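Fashola College Football: Student Video and Stats Assistants Wanted

Most of us have been around this program for years, and we still get a little giddy when camp winds down and the real games get close. We're looking for four students to join the video and stats crew for the season, and we'd love to hear from you even if you've never charted a play in your life (Damián Quezada hadn't when he started, and now he runs the booth!).

You'd film practices, tag plays by down and distance, and help the coaches get their cutups ready before the Sunday meeting. Home games at Monar Field are a long day, but lunch is on us and the view from the press level is hard to beat.
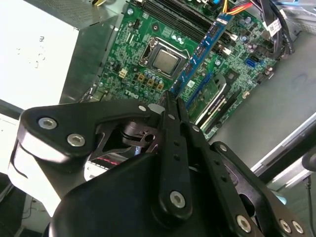
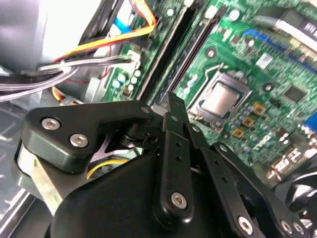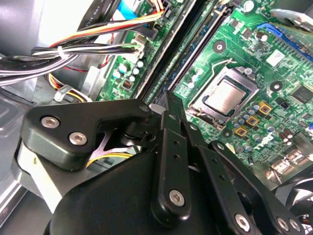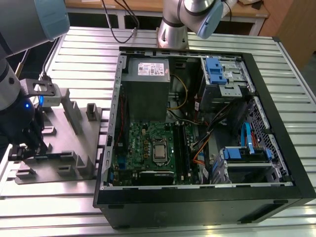 We ask for two afternoons a week plus home games, and away trips are optional. The stipend is $400 for the season, paid in two parts, with a crew jacket that you keep. You should be comfortable on a ladder, reasonably cheerful in the rain, and willing to ask when you don't know what a formation is called.

To apply, send Giuliana Ticona a few lines about yourself and your class schedule, or stop by Room 189 in the field house any day after lunch. Hernán Rengifo, our offensive line coach, is usually there too and will happily talk your ear off about the new blocking schemes.

Posted Aug 27, 2023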